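Le rangement de l'atelier Ellum

L'atelier Ellum occupe le rez-de-chaussée de l'ancienne imprimerie de Flindundale. En octobre, nous l'avons fermé au public pour trier les réserves, remonter les étagères du fond et refaire l'étiquetage. Cette page rassemble les notes de l'équipe, à l'intention des adhérents qui n'ont pas pu passer.

Les réserves n'avaient pas été reprises depuis l'installation dans les locaux. L'inventaire tenu par Wing-sze Ng compte 3 519 références, du papier de garde aux vis à relier, et 49 d'entre elles figuraient en double sous deux noms différents. Les doublons ont été fusionnés. Le nouveau classement suit l'ordre des opérations : découpe, collage, montage, finition. Les outils communs ne changent pas de place.

Le tri des petites fournitures a pris plus de temps que prévu. Les chutes de papier métallisé et les restes de feuille à dorer se glissent partout, et un morceau de la taille d'un ongle suffit à marquer une couverture fraîchement encollée. Kam-wah Chien a proposé de traiter les boîtes une par une, couvercle d'abord, puis les côtés, puis l'intérieur, avant de les remettre en rayon.
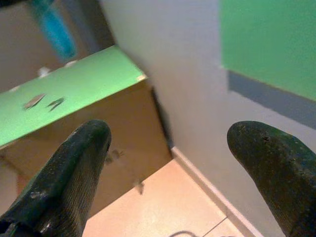 Pour les éclats, la pince reste préférable au chiffon, qui les étale ou les pousse dans les angles. Le pinceau large convient aux poussières, à condition de travailler vers soi et au-dessus d'une feuille que l'on replie ensuite. Pas d'alcool sur les surfaces peintes : un essai a laissé une auréole mate sur deux couvercles, que Dirceu Godoy a dû repeindre. L'eau tiède et une goutte de savon noir suffisent dans la plupart des cas. On laisse sécher les boîtes ouvertes jusqu'au lendemain.

Code des couleurs

Les boîtes gardent le code adopté au printemps. Vert : feuilles, films et papiers minces. Gris : quincaillerie. Blanc : colles et apprêts, à conserver à l'écart du radiateur. Les boîtes sans couleur attendent un classement définitif sur l'étagère du bas, côté cour. Merci de ne pas s'en servir comme vide-poches.

Étagères

Hryhorii Boiko a repris les fixations du mur du fond, où deux chevilles avaient lâché. Le niveau supérieur est désormais réservé aux cartons légers. Les plaques de carton gris, livrées par paquets de 400 chez Brinlow, sont rangées à plat sous l'établi long. Elles se voilent si on les laisse debout contre le mur. La presse n'a pas bougé.

Matériel donné

Trois caisses sont parties au dépôt Navaratnam : vieux catalogues, chutes de toile et massicots à main incomplets. Une quatrième est restée près de l'entrée et les adhérents peuvent s'y servir jusqu'à la réouverture. Ce qui s'y trouvera encore ira au recyclage.

Reste à faire

Les tiroirs de l'établi court ne sont pas triés. Il manque aussi des étiquettes pour la rangée des colles, et la lampe articulée attend un interrupteur neuf. Gillespie MacRitchie tient la liste des tâches à l'accueil et ouvre l'atelier dès 9 h aux personnes qui souhaitent donner un coup de main. Prévoir une blouse et des chaussures fermées.

Imprimer cette page | Envoyer par e-mail

Dernière mise à jour : octobre

Contact | © Atelier Ellum, Flindundale | Haut de page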